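Controls and Planning Software Engineer, Bench Manipulation
Skirkolar, Durton site
Full time, on site 4 days a week
Posted 2025-03-06

Skirkolar writes the software that sits between a two-armed robot and whatever has been left on the table. We sell it to small assembly shops, who leave a great deal on the table. We need one more engineer, preferably one who finds a dish rack interesting.
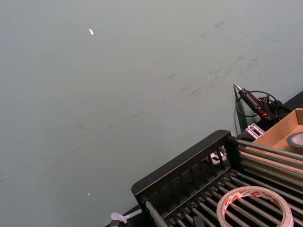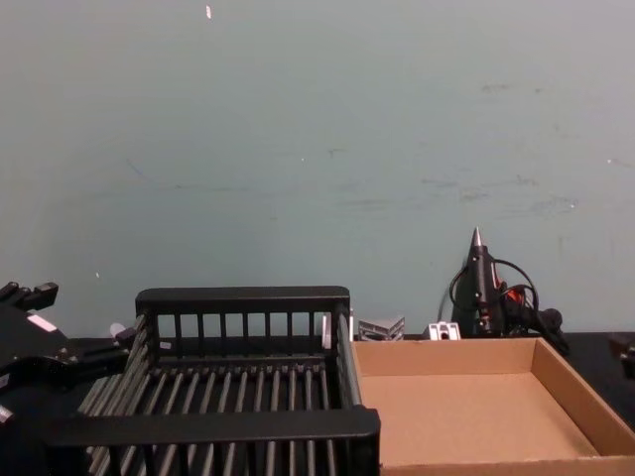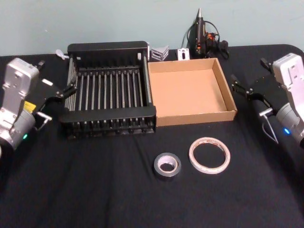

Imomside, who run our planner on their packing benches, wrote after the November release that the arms had stopped hitting things but had also, on some mornings, stopped doing much else. They wanted to know whether a robot that declines to reach behind a rack should be described as safe or as shy. We replied that it was a tuning matter. It is now your tuning matter.

What you would work on

The motion planner, mostly. It handles two arms in a shared workspace and is very good at finding a path for one of them. Thin parallel rods remain a sore point: the depth data comes back full of holes, the collision map fills them in with enthusiasm, and a gap wide enough for a finger turns into a wall.

Merging wrist views with the wider ones. The wrist view knows a lot about very little. Our current code believes whichever view spoke last, and we would like something with more judgment.

Grasp selection for awkward things such as tape rolls, brackets and anything trailing a cord. Cords are modeled as rigid. We know.

Widmer, our log replay tool. Widmer lets you rerun a bad grasp until you understand it or go home. It has 1481 open tickets, a number of which are the same ticket.

What you should bring

Solid C++ and enough Python to read other people's. Some time spent with real hardware, including at least one fault that vanished when you added logging. A working knowledge of calibration, transforms and timing. You don't need a doctorate. If you have one, we won't hold it against you – we have several, and they are mostly fixing Widmer.

What we offer

Your own bench time, booked in blocks of 60 minutes and defended by custom. A code base with tests, in places. Salary by experience, stated in the first call, and full health coverage from day one. Release weeks run long, around four a year, and the hours come back to you afterward.

How to apply

Send a resume and one page on a planning or perception bug you fixed, including what you first thought it was. Skip the cover letter. The interview is a phone call, then an afternoon in Durton working through a Widmer log with two of the team. We pay for the afternoon and the train.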